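How to share a stockroom with a shelf-picking robot

At Greroritz we were promised the robot would free us for more rewarding work. At Jakier, down the road, they were promised the same, so we compared notes. Most of what follows came out of that.

1. Give every shelf a plan before the robot sees it. Cardboard boxes go at the ends, soft toys where they can slump without taking a neighbour with them. Write it down. Seven people used to carry the plan in their heads, in seven versions.

2. Bring one bin at a time. Park it on the carpet in front of the shelves and leave it alone. Straightening the contents is a hard habit to break.

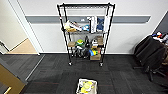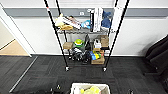 3. Expect to be its assistant for the first month. It asks for help by stopping. In July ours stopped 121 times, and each stop went in the log with a cause, usually "bag".

4. Settle who answers the stops. If it's everyone, it's whoever sits nearest, and people start moving their chairs.

5. Rewrite the job sheet. Ours still said "tidying, light", and the person doing it was by then reading error logs until four.

Comments

Zdenka Shehu
Point 4 needs to come first. We left it open and I ended up with around 70 per cent of the call-outs on top of my own orders. Once it was on the rota, with an hour taken off picking, it was fine. I still miss doing the shelves myself.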